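Diary of the Sukthorpe Settlement Visit

Reading time: 2 minutes 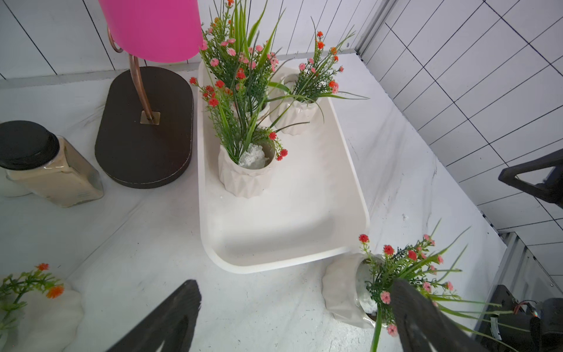 Three white pots of artificial greenery on a tray.

Thu 1 October. The morning was given to the question of telephones. The Sukthorpe church districts permit a shared telephone in a small shed at the end of a lane, and four households commonly use one line. Calls are entered in a notebook and settled monthly.

Mr. Wallner, a harness maker, received us at his shop. He explained that the bishops had reviewed the matter in March and left the rule unchanged - voice mail is allowed, a telephone in the house is not. The district to the north is stricter.

Johanna Steiner recorded the conversation in shorthand. Her notes will be held with the Priltness papers. We were asked not to name the bishops and have agreed.

Supper at five. The road to Jirnedness is closed, and tomorrow's school visit will begin an hour later.

Comments

Gwilym Dafis: Are the sheds locked at night? Ours in the next county were.

R.M.: My grandfather's district had the same notebook system. Very good entry.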